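Success Rate Is the Wrong Headline for Hand-Held Demonstration Data

Filed under: Methods, Opinion

The usual way to report a manipulation policy trained on hand-held gripper demonstrations is a single percentage. The robot attempted the task so many times, it succeeded in so many of them, and the fraction goes in the abstract. I have reported results this way myself, most recently for the Killura policy, and I have come to think the practice hides most of what a reader would want to know.

The argument below rests on one modest set of experiments. The task family is tabletop rearrangement in furnished rooms: pick up a small household object, place it relative to another, leave everything else where it was. Demonstrations were collected with a hand-held gripper, no robot present. Training was ordinary behavior cloning with a diffusion head. Nothing in the architecture is new and I will not spend space on it.

We trained two policies. Killura saw 200 demonstrations recorded in one room, with the furniture and starting positions varied by hand between episodes. Lavow saw 194 demonstrations spread over 5 rooms, with much less variation inside each room. The plan was for the two sets to be the same size, but six Lavow episodes were dropped when the tracking of the gripper pose failed a consistency check. I don't believe the difference matters. Both policies were then run for 100 trials in a room neither had seen.

The headline numbers were close. If I had stopped there, the conclusion would have been that room diversity and in-room variation are interchangeable at this scale, and I would have been wrong in a way that no reviewer could have caught from the table.

What separated the policies was how they failed. Killura's failures came early and were mostly large. The arm would approach along a sensible path, reach the wrong height, and close on air or on the tabletop. Lavow's failures came late. It would reach the object, make contact, and then nudge something next to it before the grasp was complete. Under our scoring rule, a trial in which the neighboring object moved more than a set distance counted as a failure, and a trial in which the gripper never reached the object at all also counted as a failure. Both scored zero. They call for opposite remedies.

This matters more for hand-held data than for teleoperated data. A teleoperator is limited by the robot. The arm's reach, its joint limits and its lag all shape the demonstrations, and the policy inherits those limits along with the skill. A person holding a gripper has none of them. They lean in, rotate the wrist past what the arm can do, and correct with small motions that take a fraction of a second. The recorded trajectories are faster and more varied, and some part of them cannot be executed. A success rate lumps together the trajectories the robot could not follow, the ones it followed badly, and the ones it followed well into an outcome we decided not to accept.
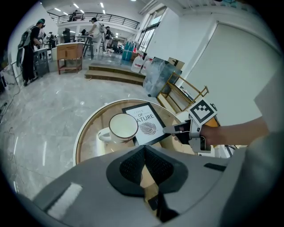 Contact with thin, flat objects shows the problem clearly. A cup has sides to close on. A flat item lying on a hard surface gives the fingertips very little, and the demonstrator's solution is usually to come in low and work at an edge. People do this without thinking about it and do it differently each time. In our data the approach angle for flat objects had a much wider spread than for anything else, and the policy trained on it learned something near the average of several strategies, which is not itself a strategy. Diffusion heads are supposed to handle this kind of multimodality. They handle it well when each mode is well populated. With a few hundred episodes split over many objects, they are not well populated.

Reflective and transparent surfaces add a second problem, and it tends to get filed under "perception" and then ignored. On glass, the image gives weak evidence of where the surface is. The demonstrator has depth perception and a sense of touch, and neither is in the recording. Most of Killura's height errors came on glass. I can't say from these trials whether more glass in training would fix it or whether the signal simply isn't in a single wrist view. A success rate can't say either, but a height error recorded for each trial, sorted by surface, would at least have raised the question months earlier than we raised it.

So what should be reported instead? My proposal is dull. For each trial, record the stage at which it ended: approach, contact, grasp, transport, release. Record the position error at first contact. Record the displacement of every object that was not supposed to move. Publish the whole list as a file. The percentage can stay, since people will want it, but it should sit next to a stage breakdown and not above it.

We now do this with a small scoring tool called Wubshet, which began as a spreadsheet and has not moved very far from those origins. It takes the overhead recording of a trial, asks the scorer for a stage label, and computes displacements from the tagged objects. Scoring takes longer than it used to. The trial itself is still the slow part, so the added cost is tolerable, but I won't pretend it's zero. Anyone who has reset a table a hundred times in a row will resent an extra form at the end of each reset.

There are three objections I hear often enough to answer.

The first is that stage labels are subjective. They are, at the boundaries. Whether a fingertip brushing an object counts as contact or as a bad approach depends on the scorer. But the binary label has the same weakness, and it hides it. Every group that reports success rates has a private understanding of what "placed on the saucer" means when the cup is tilted against the rim. Writing down the stages forces that understanding into the open, where it can be argued with.

The second is that a single number is needed for comparison across papers. I would accept this if the comparisons were sound. Two groups that run the same named task with different tables, different lighting and different reset habits are not measuring the same quantity, and agreement to the nearest percent between them means very little. A stage profile at least travels better. If two policies in two buildings both fail mainly at contact, that is a finding about the method. If they share a success rate, it could be a coincidence.

The third objection is the strongest. More columns give authors more freedom to choose the flattering one. A paper can lead with a high contact rate and bury a poor release rate. I don't have a complete answer. Publishing the full trial list helps, and so does fixing the stages before the first trial is run. We fixed ours in April, before evaluation began, and even so I was tempted to merge grasp and transport when the numbers came back, as the merged column looked tidier. We left them apart.

I should also state what the experiments do not show. They do not show that Lavow's recipe is better than Killura's. In a room with fewer fragile neighbors, Lavow's late failures would mostly have been scored as successes and its rate would have risen. In a room with no glass, Killura's would have. The ranking depends on the test room, and we used one. A reader who takes away "collect in more rooms" has taken away more than the data supports, even though I suspect it is good advice.

The next set, Culia, is being collected with the breakdown in mind. Flat objects are recorded with a fixed choice of approach for each demonstrator, to see whether fewer strategies with more examples each will reduce the contact failures. Glass and opaque tabletops are balanced. The evaluation will use the same stages as before, with the same displacement threshold, and the trial list will be posted with the result whether or not the percentage goes up.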